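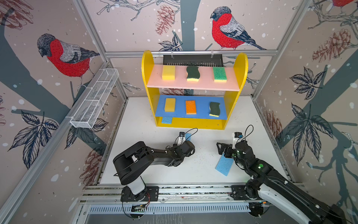 Budgeting for a Two-Arm Booth: What We Bought, What We Forgot
Speaker notes, Jul 18, 2025

Opening (leave the first slide up while people find seats)

Good morning, everybody, and thank you for coming to the small room when there is coffee in the big one. I run purchasing for the Doveo workshop in Trulletwood, and I've been asked to talk about money, so I'll try to keep it friendly. The sponges on the yellow shelves are our daily work. Sorting, lifting, putting back, in every color the store had. I mention them first because they are the cheapest thing in the whole plan and I still managed to leave them out of the first draft.

Ask for a show of hands: who has a quote for arms sitting in their inbox right now? Wait for it. People are shy.

Slide 2. The arms are one line of the budget

When we started, our request was a single line that said "robot arms, two." It went up to the front office and came back with a question mark in pencil, and fair enough! Please write down everything that has to be bolted, clipped or plugged in before an arm does a useful morning's work. Look at the booth again. There's the aluminum frame, the clear panels, the rail at the front that both bases sit on, the grippers, the cameras on them, and all that cable. Each of those is a purchase, and several come from different sellers with different ideas about shipping.

Our frame and panels came through Jultlow, as one order, for $3704. I had guessed a good deal lower. (Pause here, let them write it down.)

Slide 3. Things that wear out

Sponges shed. You can see dark specks on the white tabletop, and crumbs of one kind or another are a fact of life for us. We now keep a consumables line of about $400 for the year, covering sponges, wipes and the odd shelf board. I'd ask for it up front if I were doing it over, while everyone is still excited about the project and in a signing mood.

Spare gripper fingers go on this line too. We buy them in sets of 5. Cables I would put here as well, though our accountant and I have gone back and forth on whether a cable is equipment or a supply, and I'll tell that story if there's time.

Slide 4. New or refurbished?

We looked hard at refurbished arms from Rey and I have nothing bad to say about them. What settled it for us was the support plan, which cost $454 per arm on new units and wasn't offered on the older ones. If you have a good technician down the hall, your sums may come out differently, and I'd love to hear about it afterward.

One small plea — if you are buying two arms, have both quoted on the same sheet, with the same mounts. We had two quotes written weeks apart, and matching them up line by line took me most of an afternoon and a good part of a pot of tea.

Slide 5. Planning the calendar

Our budget year closes in September, so anything with a long delivery has to be ordered well before that or it lands in the wrong year's books. Work backward from your own closing date. Leave room for the wall fittings and the basket and the little clips, which are never on anybody's list and always seem to be wanted on the same day.

And yes, the wallpaper was a purchase order too. I picked the one with the bullfinches and the pine cones, and I would defend it before any auditor.

Questions

Have the blank budget sheet ready to hand out. Remind them that the column on the right is for shipping. If someone asks about a third arm, say we're still pricing it.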